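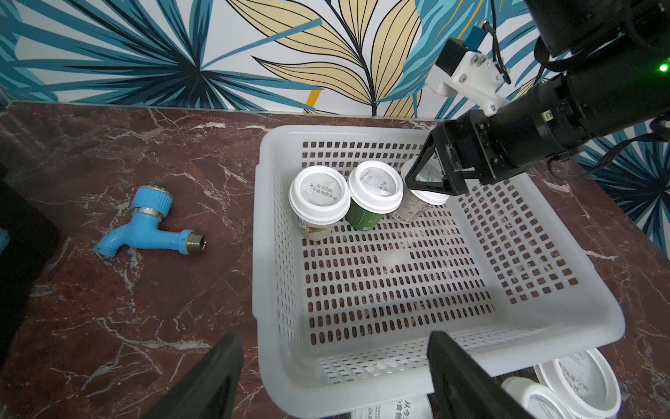 4.2 The shallow basket as a cup carrier

We came to this study expecting trays to do well, and the plain plastic basket surprised us in the best way. In the Draltidham diary survey, 188 households wrote down how they moved lidded drinks from one surface to another, and the basket kept turning up in the notes. People liked it because it was already in the house. It carried cups on the way out and dishcloths on the way back, and few owners could say where they had bought it.

What interested us most was where the cups went. Left to themselves, people put the first cup against a wall of the basket and the next one beside it. Vlachou's early work on shelf loading describes the same pull toward an edge, and we were delighted to find it again in something as small as a kitchen basket. A cup that has a wall behind it and a neighbor at its side has fewer ways to fall. The middle of the floor stayed open until late, and a cup placed there was often moved again before the basket was lifted.

Lids change the handling too. Most of our diary keepers in Rurkesville took a cup by its lid when the others stood close, even those who told Radomir Tomić that they never did so. We think crowding explains much of this — there is simply no room for fingers lower down — and we return to it in Section 5.

Figure 4. White perforated basket on a marble-patterned surface, with a lidded container near its back-left corner and others standing in front of it. 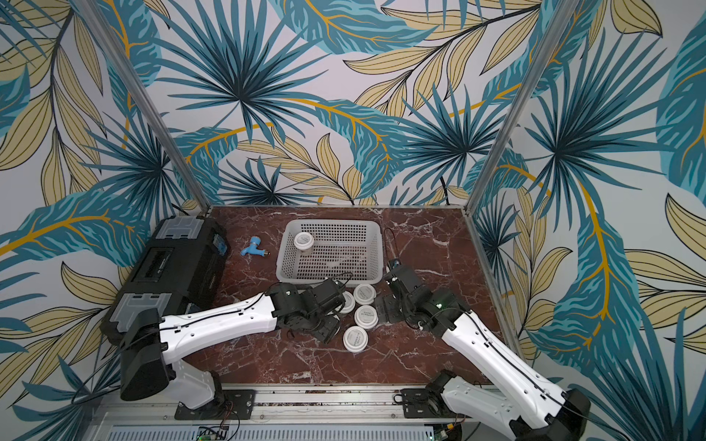 Does it matter which corner gets filled first?

Very little, going by the diaries. Right-handed and left-handed writers named different corners, but their reports of tipped cups were much alike. Attila Pintér recoded 105 of the entries separately and reached the same result.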